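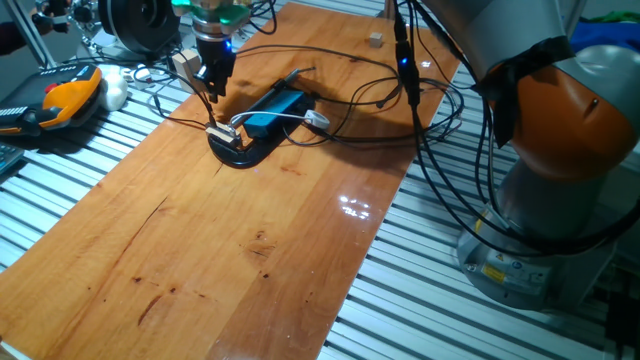

The Long Board
Photos from the Tadach workshop

This page is about the wooden board which we use on top of our metal table. I have wanted to make a page for it since January 2009, when we brought it home from Tlapale. It was a shelf in a shop that was closing, and Crisóforo Zavala paid 17 dollars for it. The drive back was longer than the business with the shop owner.

The metal table is strong, but it has grooves from one end to the other, and small parts like to disappear in them. A screw falls in, and then you need a thin stick and good patience to take it out. With the wood on top, a small block or a plug stays where you put it.

The board is not fixed. It lies on the metal and the metal continues past it on the sides. At the far end we keep the keyboard and the mouse on its black pad, and there the small things always collect, mostly cables. I ask everyone to put them back in the drawer in the evening. Sometimes this happens.
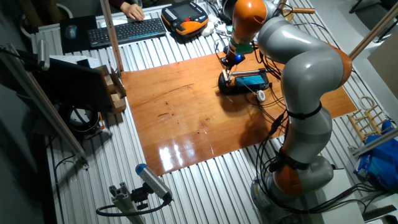 We gave the board three coats of varnish. I did the first one myself in May, with a brush that was too hard, and Elfriede Fuchs did the other two with a much better brush. Between the coats she sanded the wood very lightly and wiped it with a cloth. It took the whole week and the room had a strong smell, so we worked with both windows open.

The result is very glossy, maybe more than I wanted. Under the lamps you get white spots of light on it, and you must move your head to read a small label. But it is easy to clean, and for me this is the most important thing on a work surface. The black cable in the next photo makes a big loop over the wood, and against this color it is easy to find. 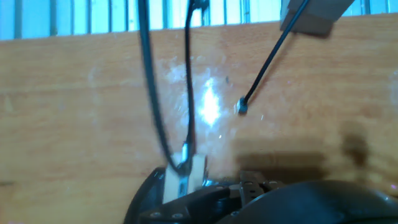
Consuelo Zamudio wrote to me that she would have used a matte varnish from the beginning, and that it is still possible to dull the gloss with very fine steel wool and a little wax. She did this with her own kitchen table and she is content. I answered that I would like to try it first on the underside, in one corner.

Another question I receive is about the dark marks. Some are knots and belong to the wood. There is also a group of stains near the lower middle, and Tonantzin Magaña offered to sand them out before the varnish. I preferred to keep them. You will find them in the last photo, on the side which is closer to you.

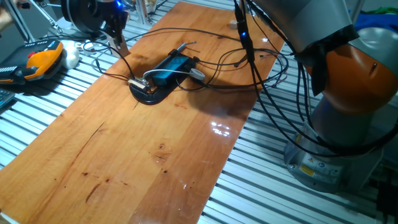 Care of the board

Wipe it with a soft cloth, almost dry. Please do not put cups on it. If you find a new scratch, write it in the notebook by the door, and I will look at it when I come on Monday.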